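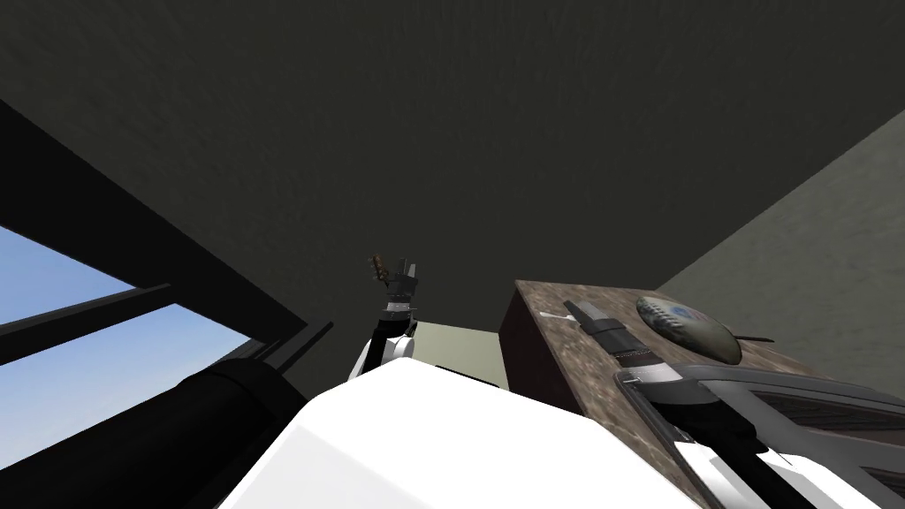

Loss Control Survey Checklist: Commercial Property Renewal
Insured: Plovar Storage, Gatthorpe
Surveyor: Ileana Tudose

1. Sprinkler valves open and locked. Satisfactory.
Comment: Two valve tags are missing and must be replaced before renewal.

2. Portable extinguishers. Incomplete.
Comment: Of 73 units listed, 19 carry an expired service label.

3. Stock clearance below sprinkler heads. Unsatisfactory.
Comment: Racks in Bay C exceed the permitted height. Correct within 30 days.
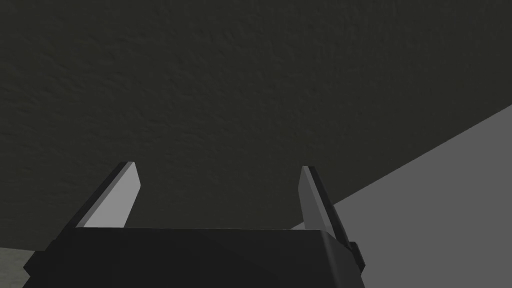
4. Hot work permits. Satisfactory.
Comment: Permits were on file for all contractors, including Husar Roofing.

5. Statement of values. Under review.
Comment: The building valuation is over 45 months old. The underwriter requests a new one.

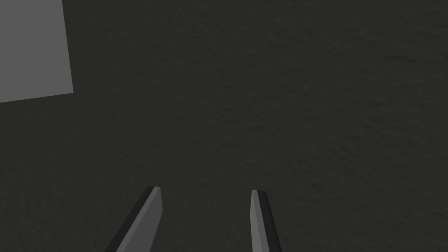 PRIRDALE, March
Reviewed by Gheorghița Dobre, Underwriting. Renewal terms will be held until written responses to items 2, 3 and 5 are received.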